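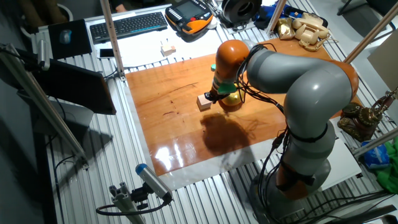
November, bench notebook, Erbridge shop, p. 151

Topic: finish on the wooden board, state of the big table.

Board is back on the slotted table with the white sheet under it. The sheet stays. Without it the underside picks up marks from the edges of the slots, and I don't want to flatten that face again. Sheet sticks out past the lower edge, which helps when sliding the whole thing a little without touching the finish.

Finish schedule as done:

Old coat scraped, then sanded with the grain. Vacuumed, wiped, left alone until after lunch. First coat Waltolen, thin, lint-free cloth. 16 hours. Light rub. Second coat, same method. Another 16 hours. Wet rub at 2000 grit with a soft block, then paste polish by hand. Total of 2 coats. The label allows for a third. I stopped there, as the color was already more orange than I had planned and a third would push it further.

Gloss is high. Under the ceiling lights the lower left part throws back a hard white patch, and grain under the patch can't be read at all. Shadows across the middle come out dark. For inspecting the surface this is a nuisance: a scratch inside the bright patch is invisible, and one just outside it looks worse than it is. Inspect from two sides, or kill one bank of lights.

If we redo it I would try the satin version from Zirholm. Laxdal used it on their layout boards and reported no trouble with haze. Have not seen those boards myself. Ask for an offcut before ordering a full can.

Small beige wood blocks: one is on the board, another at the back by the phone and keyboard. Both unfinished and to be kept that way. Raw end grain will scuff a soft finish if the block is dragged under load, so lift and set down. Let the coat cure a full week before anything gets pushed around on it. Fingernail test near one corner at 4 pm: no dent. Doesn't prove much about the middle.

Table contents. The back has turned into storage again. Current items, for whoever clears it:

- black keyboard, blue mouse on its black pad: stay
- white smartphone: owner to collect
- pendant: stays on the table, screen up
- black round thing next to the pendant: check what it is before moving
- beige rotary telephone with coiled cord: to the prop shelf
- bronze-colored ornate telephone, right side: same shelf, separate box
- blue fabric, green cloth, blue plastic bag: sort, wash what can be washed
- crumpled gold item: discard if no one claims it

Note on the two telephones. Lift by the body. On the beige one, gather the coiled cord first so it doesn't trail over the board. The ornate one has enough relief on it to hold polishing dust, so dust with a dry brush only. No liquid metal polish anywhere near the board; a splash on the Waltolen left a dull ring on the test piece and I couldn't buff it out.

Cloths used with the finish do not go in with the others. They hang flat outside until stiff, then the metal bin.

Open points: satin sample, thicker sheet (the present one creases if the board is turned), a cover for overnight. Check the underside for sheet pattern after the cure week.

4 shares | 1 comment

Contact | © Erbridge shop notes | Back to top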